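Site Visit Report: Tendetti Sorting and Kitting Plant

Members toured the Tendetti plant in February. The plant trains its cell operators on simulated workstations before any robot changes are made on the floor.

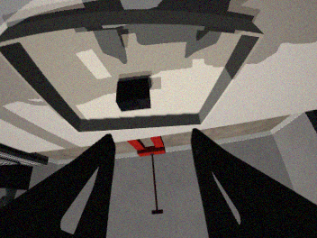

Chaturvedi remarked that the simulator had made the shift handover easier, but that newer staff still wanted time at a real bench.

Operators now rehearse each task in the Clirnport software and report what needs adjusting. Hand sorting has been reduced to 3 hours a shift.
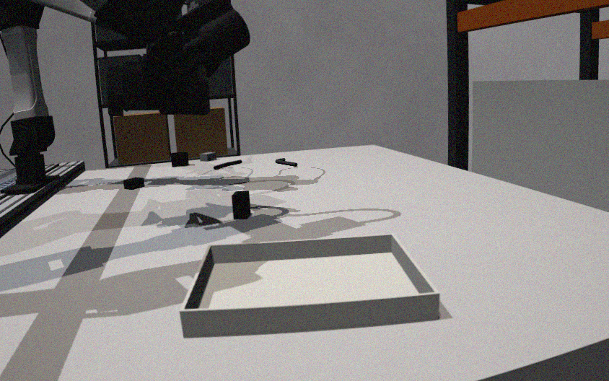 Simulated workstation with open tray and parts, Tendetti training room

Pay grades were revised when the new duties took effect. Of the 62 operators, five have moved to full-time programming. 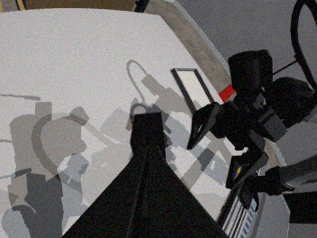 The remaining staff rotate between packing and cell supervision, and management reported fewer requests for transfer.

Members asked how errors are recorded. Each operator keeps a log, reviewed at 3 p.m. 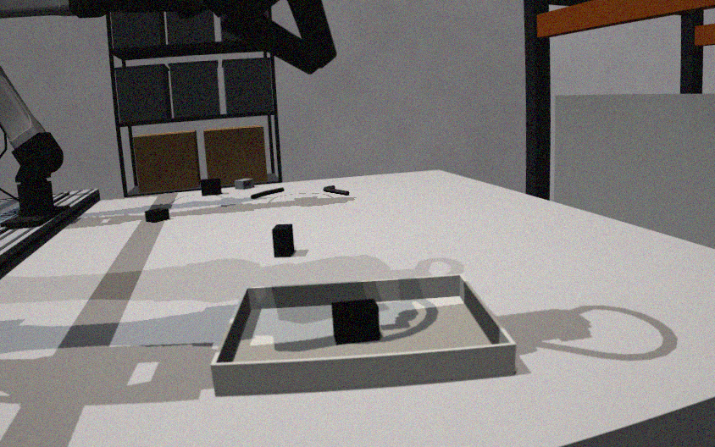
Follow-Up

Tendetti will send its training schedule to members.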